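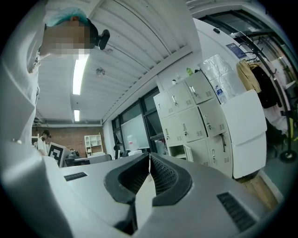
benchtop_nine has replied that the acceptance rule for the Mihăilă dataset project should be applied as published in January, and that any softening of it now would disadvantage the groups that repeated their calibration when they were asked to.

---

**Unit_Coordination** wrote:

The point is noted. For the benefit of students who have joined the thread since, the position is as follows.

Groups in the Lomoddale robotics unit submitted 3206 demonstrations with the hand-held gripper. After screening, 2725 were accepted for the shared set. Of those excluded, 163 are now the subject of a request for review. The request concerns one clause only, section 4(b), under which a demonstration is excluded if the fiducial marker is not resolved in the opening segment of the recording.

Comments on section 4(b) are invited in this thread. Comments on individual marks should be sent by the usual form and will be removed from here.

---

**kelp_and_solder** wrote:

Our group lodged part of the review request. We accept that a demonstration with no usable marker cannot be aligned to the bench coordinates. Our objection is that section 4(b) looks at the opening segment and nothing else. In several of our recordings the marker is resolved a moment later and stays resolved until the end. The pose can be recovered backwards from that point. We ran it in Tusow with the default settings and the trajectories were continuous.

We therefore ask that the clause be read as "resolved at any time before first contact with the object".

---

**benchtop_nine** wrote:

I do not agree. Recovering the pose backwards is possible when the operator moves slowly. The fisheye view stretches badly towards the rim, and a marker that only appears out there gives a poor estimate of tilt. A continuous trajectory can be continuously wrong. The clause is crude, but every group was able to read it before the first session.

I would also observe that two groups gave up a full afternoon to redo their work under it.

---

**Unit_Coordination** wrote:

Both submissions have merit. Before a decision is made, all groups are reminded of the procedure for bench sessions, as several of the excluded recordings depart from it in other respects.

1. Lab coat and disposable cap are to be worn before approaching the bench. The head-mounted unit is fitted over the cap and its strap checked by a second student.
2. The marker is to stand upright where the gripper can see it before the jaws are closed on anything.
3. The operator holds still for the start of the recording. Leaning in to check the finger pads is acceptable once the hold is complete.
4. Personal items are kept clear of the working area.

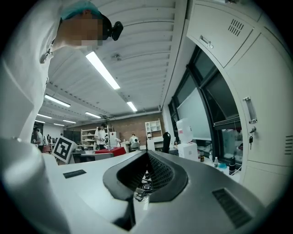 Item 3 is the one most often neglected. The hold gives the tracking software a stationary reference, and the Skidgate scoring script reads its first pose from it. A group that begins moving at once may find that its recording passes our screening and is still rejected at the competition. Students intending to enter the Skidgate round should treat the hold as compulsory.

The log sheet must record which operator was on the gripper. Initials are sufficient.

---

**third_axis** wrote:

May I ask for clarification of item 2? The printed handout says the marker should be placed "flat or upright". Our group used it flat for the entire first session, in good faith, and had no exclusions at all.

---

**Unit_Coordination** wrote:

The handout is out of date on that point and will be corrected. Recordings already accepted with a flat marker remain accepted.

---

**kelp_and_solder** wrote:

With respect, that rather supports our case. If the clause is about whether the pose can be recovered, then it ought to be tested on the pose. If it is about following the procedure, then the flat-marker recordings have the same problem as ours.

---

**benchtop_nine** wrote:

They followed the handout in force at the time. Yours did not follow anything. I would, however, support a sample check: take twenty of the disputed demonstrations, compare the backward estimate with the headset track, and publish the error. If it is small I will withdraw my objection.

---

**kelp_and_solder** wrote:

Agreed, provided that the sample is drawn by the unit and includes fast movements as well as slow ones.

---

**Unit_Coordination** wrote:

A sample check on those terms is approved. Section 4(b) stands as written until the results are posted. Groups should retain their original files in the meantime and should not re-export them from Tusow, as doing so alters the timestamps.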